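# The Bag Drawer Comes Clean

Liên Vương started with the bed.
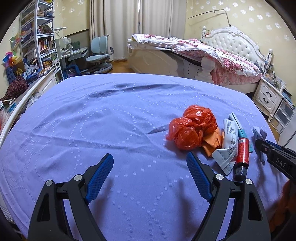
Most homes have a place where small packages go to be forgotten. At Liên's apartment in Cummont, it was the bottom drawer of a dresser, and by December it would no longer close. She had been told by her neighbor Nga Tiêu to empty the whole thing onto a bed and sort it before dinner, since nobody sleeps on a pile. Red plastic bags ended up bunched together on the lavender-blue cloth, next to a folded packet covered in small print and a red bottle with a black cap. A crumpled silvery wrapper lay a little farther over.

Nga's method has 2 rounds. The first is for trash: torn wrappers, empty packets, anything too creased to hold something again. The second is slower. Bottles get opened and checked, and labels get read all the way through, including the date.

"I kept bags because my mother kept bags," Liên says. "She had more than 100 under the sink."

Plastic bags are the hard part for most people. Nga flattens each one, folds it in thirds and stands it upright in a shoebox – when the box is full, no more bags come in. Bottles go upright too, in a tray near the front of the drawer, caps tight.

Liên finished at 10:15. The drawer closes now, though it still sticks on the left side, and she has a shoebox to find a shelf for.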